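Skellico Hand-Held Gripper, Parallel Linkage Model
Equipment for recorded handling tasks

Overview
The Skellico hand-held gripper is a two-finger tool for teams that record manual handling work and transfer it to robot arms. It is supplied by Arnine as a complete kit and is intended for kitchens, packing benches and teaching laboratories. The operator holds the tool directly and carries out the task at normal working pace. No robot arm is needed at the recording stage.

Construction
The fingers are carried on flat black arms arranged as a parallel linkage, with brass-colored bushings at the pivot points. The finger pads are square-faced blocks that remain parallel as the gripper closes. The complete tool weighs 615 grams and opens to 90 mm. Pads are exchanged with the hex key included in the kit, and the linkage does not have to be taken apart to do so.

Handling of soft food items
Skewered fruit is one of the standard tasks in the Delaunay food set, the task library offered with the kit. Cut strawberries are a demanding item in this set: the flesh marks easily under a flat pad, and the thin wooden skewer can turn the fruit as the fingers close. Operators are advised to bring the pad to the side of the fruit slowly and to close only as far as the task requires.

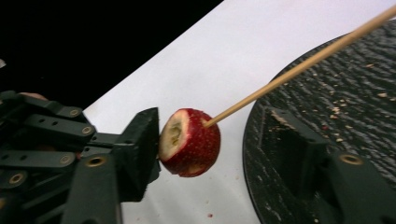 Contents of the kit
One hand-held gripper, assembled
3 pairs of finger pads (flat, ribbed and soft-faced)
One wrist strap
One hex key and one cleaning brush
Printed task cards for the Delaunay food set

Cleaning and care
Juice and crumbs should be removed from the pads and linkage after each session. The pads may be washed by hand in warm water with mild soap. The linkage should be wiped with a damp cloth and must not be placed in water. Bushings require no oil – any lubricant will collect food residue and stiffen the movement.

Food contact
The standard pads are intended for recording and training work. Food handled with them should not be served. Customers who require pads for food service should contact Arnine before ordering.

Ordering and delivery
The kit is delivered within 10 working days of a confirmed order. Replacement pads are manufactured by Plosteck and may be ordered separately in pairs. Kits shipped before March carry the earlier pad mount and require an adapter, available on request. Schools and public research bodies may request a written quotation.

Page last revised: 16 Apr 2024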